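Saturday, April 19, 2025

# Leave the arm alone and look after the table

Writing this quick before the train. I've now had the same argument in two buildings and I'd like to have it once more in print and then stop.

The argument goes like this. A small sorting cell starts missing picks. Everyone looks at the arm. Someone wants to recalibrate the arm, someone wants new fingers for it, someone has already opened a quote from Zullberg in another tab. And the tray has moved four millimetres.

My view, for what it's worth: on a bench cell, most of what gets called repair is furniture. Where the tray is. Whether the mat's flat. Whether the cable rubs. It's dull and it should be somebody's actual job, with time against it, and at nearly every place I've worked it isn't.

The cell I have in mind is the one on the second floor of the De Smet building in Sindulcombe. Cubes in a tray, two colours, each goes to the plate with the matching rim. A child could do it faster. I look after it two days a week, plus whatever evenings it steals.

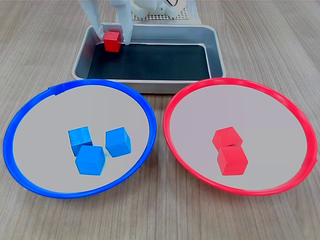 *Last red one still to go. Blues done.*

It's about as simple as these things get. Metal tray, black mat inside it, two plates, a gripper with long white fingers. Simple is good for my purposes becuase there's nowhere for a fault to hide, and yet they hid for most of last August.

Here's what August was like. Cell ran beautifully in the morning. After lunch, misses, always toward the far left corner of the tray. Next morning fine again. We did the obvious stuff. Homed it, rehomed it, swapped the fingers, swapped them back. Lost 3 days to the camera settings on the theory that the afternoon sun was doing it (it wasn't, we put a coat over the window). I filled in a fault report that used the word "drift" eleven times, I went back and looked. Then somebody wiped the table.

That was the fault. People wiped the table at lunch. They lifted the tray, wiped, put the tray down, kindly and neatly, in slightly the wrong place. Every morning I'd set it back against my pencil mark without thinking, so mornings were fine.

The fix was a strip of clear tape.

I'm not proud of how long it took. But I've told the story to other people who run cells like this and every one of them had their own version. A wedge of folded card under a foot. A stool that touched the bench leg. And in every version the arm got taken apart first.

Why the arm? I think it's that the arm came with a manual. It has part numbers, it has a support line, it has an error screen. The table has none of that. If you spend a day on the arm you've done engineering. Spend a day on the table and you've been tidying, and try putting that on a timesheet. I have tried. It came back with a query.

So the incentives are all wrong, and I don't think it's a small point. Our log for the cell has 251 entries from the year I've been keeping it properly. I went through the lot over two evenings with a highlighter. 62 of them ended with something being done to the arm or the gripper: a screw nipped up, a finger changed, a connector reseated. Nearly all the rest were things on the table or things above it. Lights. Mat edge lifting. Tray moved. Plate moved. Tape gone soft and let go. Somebody's tape measure left where a plate should be.

Yes, one cell, one log, kept by a man with an opinion. Go and highlight yours.

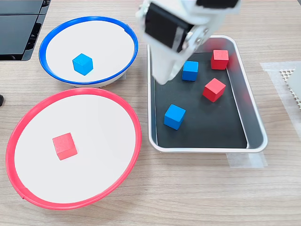
## What I do on a Tuesday

People ask for the routine and are dissapointed by it. Takes me twenty-five minutes with the arm parked and the power off at the wall.

- Tape first. Thumbnail along the edge. If it lifts anywhere it comes off and a new strip goes on. Old glue off with a plastic scraper, never a blade.
- Mat. Out, shaken, back in, pressed into the corners. A mat that's ridden up even slightly will tip a cube and a tipped cube is a missed pick.
- Inside walls of the tray wiped. Shiny metal, so you get a bit of red thrown back off it when a red cube's close. Keep it clean and at least it's the same bit of red every week.
- Plates back on their marks. They sit near enough to touching, so if one goes the other goes with it.
- Screws round the gripper, finger tight check only. If one turns, write it down, and *then* get the driver out.
- Cable. Look at it, run a hand along it. Anything warm-looking, kinked or furry gets written down.
- One full round with me standing there. Tray full to tray empty, hands in pockets.

That last one is the one I'd fight for. You learn the noise it makes when it's well. I heard a finger going a fortnight before it went, a sort of tick on the close, and had a spare in the drawer when it did. No sensor on that cell would have told me, and I don't much want one that would.

Note what isn't there. No recalibrating for the sake of it. I've seen places that recalibrate every Monday like mopping a floor, and all they've done is hide a week of slippage inside a number. If the tray has crept and you recalibrate to the crept tray, congratulations, the wrong place is now official. Next person who squares the tray up breaks the cell and gets the blame for it.

## The other side, fairly

There's a decent case against me and I'll try and put it properly.

The Vovholm people (same sort of job, a lot more money) say I've got it backwards. If four millimetres can stop your cell then your cell's no good. It ought to look at the tray, find the tray and get on with it. Buy the better software, bolt on the second camera, and let the cleaners put things where they like. Tape is a confession.

I half agree. A cell that copes with a moved tray is a better cell. I'd have one tomorrow. What I've noticed though is that coping gets spent. You make it tolerant of the tray, and after that no one bothers with the tray at all, and it wanders until it's at the edge of what the tolerance will swallow. Then you're back to misses, except now there's a clever layer in the way and you can't find the cause with a ruler. I was over there when theirs went down. It took them a week, and at the end of the week it was a bracket.

Also cost. They quoted me 1,613 for the add-on, before fitting. My tape is from the stationery cupboard.

The other objection is a better one and came from my own side of the bench: that a routine like mine lives in one person. Tuesday works because I'm there Tuesday. Fair. I'm off for most of this summer and I've been worrying at it. The list is now printed and stuck inside the cupboard door, with the pencil marks on the table gone over in pen, and I've had two people do the whole thing while I kept my mouth shut (hard). One of them found the mat was in upside down. Had been for months, I should think. By me.
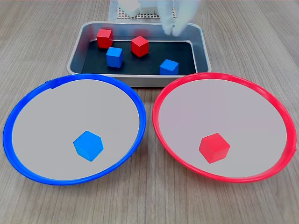
Which brings me to money, since it always does. If you run a department with one of these in it, the thing to put in the budget is an hour a week with a name beside it. Before the spares, before the service contract. Make it an hour that can't be eaten by a meeting. And whoever's name it is should be allowed to stop the cell on their own say so, no form, and be thanked for it the times it turns out to be nothing.

And stop hiding the maintenance from visitors! We get shown round each other's labs and it's always the arm going, cubes flying about, lovely. Tape peeled off for the day so it looks smart. I'd learn more from ten minutes in your cupboard. Show me the log. Show me what the tray stands on and who moves it. I want to see the drawer with the broken fingers in, everyone's got one.

I'd also like manufacturers to put one page in the back of the manual about the table. Just one. How flat, how clean, how to fix a tray down so it comes up again without a fight, what to do about shine. Zullberg's manual is thick enough to stand a monitor on (ours does) and it says "mount on a suitable surface". That's it, that's the whole of the advice. Everything I know about suitable I learned from the surface being unsuitable.

Anyway. The tape wants changing again, the corner nearest the edge of the bench always goes first, sleeves I think. I'll do it Tuesday. If you've got a tape that holds through a summer and comes off without leaving a mess, write in and tell me which, I've tried four and they're all rubbish in different ways.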